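3. Disassembly of donated workstations

3.1 Source and selection of units

The units studied here came from the Gundale depot, which receives office equipment from firms and public bodies in the district. Over the study period the depot set aside 69 desktop workstations for us. All were of the tower type, and all had been declared surplus by their former owners. We did not ask for particular makes or ages. Units with visible liquid damage were left out, as were those whose side panel could not be opened with ordinary tools.

Each unit was given a paper tag on arrival. The tag carried the date of receipt, the name of the person who signed for it, and a space for notes. Most of the notes concern missing parts. Drives had usually been pulled before donation for reasons of data security, and in many units the graphics card was gone as well.

3.2 Order of removal

The order of removal was agreed on after a trial with 3 units that are not part of the results. Chowdhury and Gamage each took one apart in the order that felt natural to them, and the third was done by both together. The two orders differed mainly in the treatment of the memory. Chowdhury took the modules out first; Gamage left them until the cooler was off. We settled on the second order, as the larger coolers overhang the slots and get in the way of the fingers.

The final sequence was side panel, drive cables, expansion cards, cooler, memory, processor. The load plate was closed again once the processor was out. An open plate is easily bent, and a closed one keeps tools away from the contacts. The motherboard stayed in the chassis through all of these steps and was graded in place.

3.3 Condition of the stripped board

A board was graded after the last of the above parts had been removed. Figure 1 shows a board of the kind with memory slots on both sides of the socket. On such boards the two banks were graded separately, and a fault in one did not lower the grade of the other.
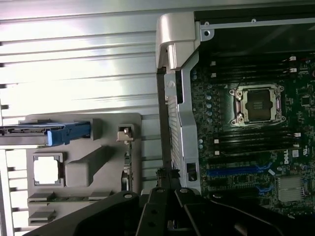

Figure 1. Motherboard in an open workstation chassis, with no processor cooler installed. The closed socket bracket lies between two banks of black memory slots with white latches; a blue PCIe slot runs across the board below the lower bank.

3.4 Grading

Two graders, Mollah and Howlader, looked at every board without seeing each other's sheets. Four areas were scored: socket and bracket, memory slots and latches, expansion slots, and capacitors. Each area was marked sound, doubtful or failed. A latch that would not return to its upright position was marked doubtful, and a missing latch was marked failed. Dust was ignored unless it hid the part being graded.

The graders gave the same marks in all four areas for 40 boards. For the other boards the sheets were passed to Tseng, who had taken no part in the removal and whose mark was final. Most of the disputed marks concerned latches that were stiff but still moved through their full travel. These were entered as sound, with a remark on the tag.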